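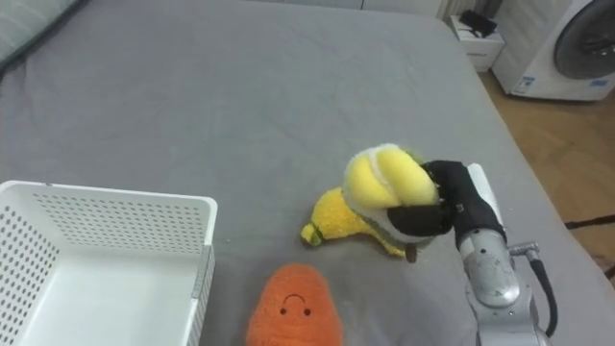

Banana in the gripper, carrot on the gray sheet, basket to the left.

The Bedroom Rules

Share 30 | Comments 6

Evanthia Stefanou got to the apartment before the others and read the rules again at the kitchen counter. Lelix had sent them as a single sheet. The first version had run to thirty pages, and no operator had finished it.

Rule one said the floor around the bed had to be walked before the arm was powered. Rule two said the stop button stayed in someone's hand, not on a shelf or in a pocket. Rule three said that once a run had started, no one touched the toys, the basket or the bed. If a toy fell, it stayed where it fell and the fall went in the log.

She had written rule three herself. She had not expected to be sent out to see if people kept it.

Damián Magaña let himself in with the spare key. He was the operator, and he had been working in the bedroom for most of February.

"You're the auditor," he said.

"I'm checking the sheet. I'm not checking you."

"Okay," he said. He did not sound convinced.

He walked the floor. He nudged a cord with his shoe, looked at it, and left it where it was.

"Does that move?" she asked.

"It reaches the wall either way. It's not where we stand."

She wrote down "cord." The sheet said to walk the floor. It did not say what you were supposed to do about what you found.

Myrto Chrysikopoulos came in next and took the stop button off its charger. She was to hold it until lunch. Then the arm went on, and Damián started the first run. The job was to pick up the toys from the bed and put them in the basket. It was a dull job, and Evanthia had argued for it. A person could tell at a glance if it was done.

The fingers closed on the banana and brought it up off the sheet. The peel hung down in flaps. Myrto's thumb rested on the button and she did not take her eyes off the gripper.

"You can breathe," Damián told her.

"The sheet says watch the gripper."

"It doesn't say stop breathing."

The banana went into the basket. The carrot came after it and caught on the rim. It hung there for a moment with half of it outside, and Damián's hand went out. It was a small movement. He pulled it back before he got anywhere near the bed, and the carrot dropped onto the sheet.

"Log it as a miss," Evanthia said.

"I know how to log a miss."

He typed it in harder than he needed to. They did the next run and the one after that. At lunch Myrto put the button back on its charger and went down for sandwiches, and Damián sat on the kitchen floor with his back against the cabinet.

"Can I ask you something?" he said. "Why does it matter if I push it in? It's a carrot. It was going in."

"Was it?"

"It was half in."

"Then you don't know that it was going in."

He picked at the label on his water bottle. "At Pakent we used to help it along all the time. Everybody did. You'd give the thing a tap and write down a pass."

"How many passes did you have?"

"A hundred and twenty-five, the month I left. It was on a poster."

"And how many of them were taps?"

He thought about it for longer than she expected. "I couldn't tell you," he said. "We didn't have a column for it."

She turned the sheet over and wrote on the back. She wanted a column for it. She also wanted something about hands, because his had gone out before he could have decided anything, and a rule that only said not to touch would do nothing about that. Aliki Alexiou, who ran the office, would say the sheet was getting long again.

She called Aliki anyway.

"Where do you want him to put his hands?" Aliki asked.

"I don't know. Behind his back?"

"For a whole morning? Try it yourself first."

So in the afternoon Evanthia tried it. She stood where Damián had stood and clasped her hands behind her back while he took the button from Myrto. By the second run her shoulders hurt. On the third the banana slid in the grip, and she found that she was leaning so far over that her head was nearer the arm than her hands would have been.

"Step back," Damián said. He had his thumb on the button and he meant it.

She stepped back. He did not press it. The banana went in.

"That wasn't on the sheet either," he said.

"No."

They put a strip of tape on the floor, a full step away from the bed, and agreed that everybody stood behind it with their hands wherever they liked. Myrto thought it should be farther. Damián thought you couldn't see the basket from there. They moved it twice and left it closer to where Myrto wanted it.

Evanthia typed it up at the counter. Rule four, stand behind the tape. Rule five, if you touched it, say so, and write it in the touch column. She put the cord in under rule one: if you find something on the floor, move it or tape it down, and write down which.

"Is there going to be a rule six?" Damián asked from the bedroom.

"Do you want one?"

"Lunch at a set time."

She typed that in too, to see if Aliki would take it out. Then she went and held the end of the cord while he looked for the tape.

6 comments
Share this story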